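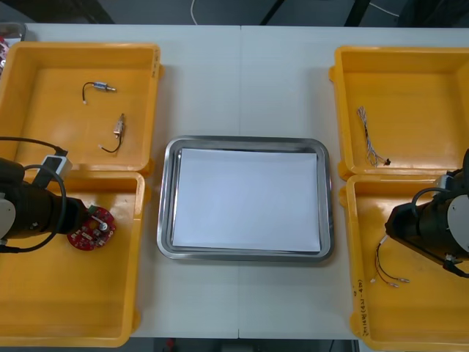 Kapitel 13
Zeitpläne, Auslöser und Rückfallebenen im vernetzten Haushalt

Lernziele
Nach diesem Kapitel können Sie
– einen Zeitplan von einer ereignisgesteuerten Regel unterscheiden,
– für ein gegebenes Gerät angeben, was bei Ausfall der Internetverbindung geschieht,
– eine einfache Regel so formulieren, dass sie sich prüfen lässt.

13.1 Ein Ausfall in Umville

Am 23. Juli fiel in der Wohnsiedlung Marumcombe bei Umville für mehrere Stunden die Internetverbindung aus. Die Siedlung besteht aus 178 Wohnungen, die alle mit derselben Zentrale ausgestattet sind, dem Modell Pestach. Strom war die ganze Zeit vorhanden. Trotzdem ließen sich in vielen Wohnungen die Rollläden nicht mehr per Sprache bedienen, und in einigen blieb am Abend das Licht im Flur aus.

Der Betreiber Le Goff beauftragte Perrine Marchal und Eero Vuorinen mit der Auswertung. Sie sichteten 1.091 Regeln, die die Bewohner selbst angelegt hatten. Ein großer Teil davon war so eingerichtet, dass jeder Schaltvorgang zuerst an einen entfernten Server gemeldet und dort entschieden wurde. Der Befehl kam dann auf demselben Weg zurück. Für den Bewohner war das im Alltag nicht zu bemerken, die Verzögerung lag meist unter einer Sekunde. Erst ohne Verbindung zeigte sich, welche Regeln in der Zentrale gespeichert waren und welche nicht.

Bis November wurden die betroffenen Regeln überarbeitet. Wir kommen auf das Beispiel in Abschnitt 13.4 zurück.

13.2 Drei Begriffe

Ein Zeitplan führt eine Handlung zu einer festgelegten Uhrzeit aus. Er braucht eine Uhr und sonst nichts. Ein Auslöser ist ein Ereignis, auf das eine Regel reagiert: ein Bewegungsmelder spricht an, eine Tür wird geöffnet, ein Sprachbefehl wird erkannt. Die Rückfallebene schließlich legt fest, in welchem Zustand sich ein Gerät befindet, wenn die Steuerung nicht erreichbar ist. In vielen Bedienungsanleitungen fehlt diese Angabe, und man muss sie durch einen Versuch ermitteln.
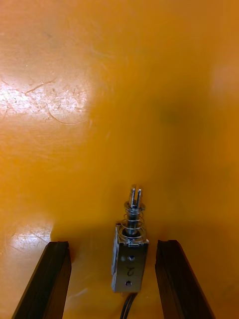 Bei Schlössern und Ventilen hängt die Rückfallebene auch vom Bauteil ab, das am Ende die Bewegung ausführt. Die Software kann hier nur einschalten und ausschalten. Ein Hubmagnet, ein kleines Metallteil wie das, das auf der orangefarbenen Tischplatte aufrecht steht, bewegt einen Stift, solange Strom durch die Spule fließt. Sitzt eine Rückstellfeder darin, kehrt der Stift ohne Strom in die Ausgangslage zurück. Ob die Tür dann verriegelt oder offen ist, entscheidet der Einbau. Ein Motorschloss verhält sich anders – es bleibt in der Regel dort stehen, wo es zuletzt war.

13.3 Regeln aufschreiben

Bevor eine Regel in die Zentrale eingegeben wird, sollte sie in einem vollständigen Satz auf Papier stehen. Bewährt hat sich die Form »Wenn A, dann B, außer C«. Sylvain Huet, der die Bewohner in Marumcombe beriet, ließ zusätzlich notieren, wer die Regel angelegt hat. In Haushalten mit mehreren Personen erspart das viel Sucherei, denn häufig widersprechen sich zwei Regeln, die von verschiedenen Leuten stammen.

Beispiel: »Wenn die Wohnungstür nach Sonnenuntergang geöffnet wird, dann schaltet das Flurlicht ein und nach rund 15 Minuten wieder aus, außer der Nachtmodus ist aktiv.« Der Zeitpunkt des Sonnenuntergangs lässt sich aus Datum und Standort berechnen. Eine Internetverbindung ist dafür nicht nötig, sofern die Zentrale eine eigene Uhr besitzt.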